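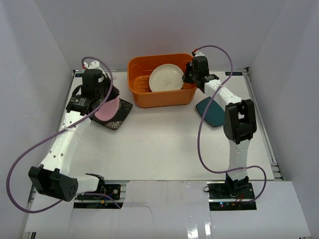
*The two-arm cell at Hurness with an orange bin and four plates, one of them upright in the bin.*

Mechthild Frei does not like the word "dishwashing." Her group at Hurness works on plate handling, and she keeps the two apart. "Washing is solved. A machine with a pump and a spray arm does it," she said when we spoke on 27 May 2026. "Loading and unloading is the part that still takes a person."

The cell her group uses is small: a white tabletop with walls on three sides, two arms mounted at the front edge, and whatever dishes are under test. The plates vary in shape and color on purpose. Round plates with a raised rim give the fingers an edge to close on. Square plates with rounded corners are harder, Frei said, as the grip changes depending on whether the arm meets a side or a corner. Stacked plates are harder again.

"If one plate lies on another, the upper one hides most of the lower one," she said. "A patterned surface makes it worse. The software has to decide where one object stops and the next starts, and a printed flower is a strong edge."

Her colleague Corina Schnyder runs the trials. The current series, called Cadex, covers 1622 attempts at moving a single plate between a flat surface and a bin. Schnyder would not give a success rate before the results are written up, but she was willing to describe the failures. The most frequent is a plate that reaches the bin and is released too early, so that it slides down flat. The next is a finger that touches the rim of the bin on the way in and pushes the bin out of position.

"People correct for that without noticing," she said. "You bump the tub, you adjust your hand. Our controller plans with the tub where it was. We now re-measure after contact, and that costs time."

Time is the figure that visitors ask for. A plate takes the cell 30 seconds on a good run, according to Schnyder. She puts her own time at 2 seconds and considers the comparison fair. "A household might accept slow. It runs at night, fine. A canteen will not."

A canteen was in fact the first outside party to look at the work. Plolier, which supplies kitchens with sorting and return equipment, sent people to Hurness last October and left with a list of objections. Frei summarized it: cutlery left on plates, food residue, glasses in the wrong tray. None of these is covered by Cadex. The follow-up series, Stöckli, will add cutlery and nothing else.

Asked why two arms are needed for a job most people do with one hand, Frei said that they often are not. The second arm can steady the bin or hold back a neighboring plate. It also needs its own space. Much of the planning effort goes into keeping the arms clear of each other near the bin, where both have reason to be, and the cables have to be routed so that neither arm pulls one tight at full reach.

On a date for home use, neither would commit. Schnyder said the arms are good enough now and the grippers nearly so. She would want 6 more months on contact sensing before letting the cell handle anything made of glass. Frei was more cautious.

"Can it move a plate? Yes. Can it clear a table it has never seen, with a child's cup on its side and a napkin under the fork? No, and I would be suspicious of a video that showed it once. Send me the whole day of recording."

The group plans to publish the Cadex failures along with the successes, sorted by cause.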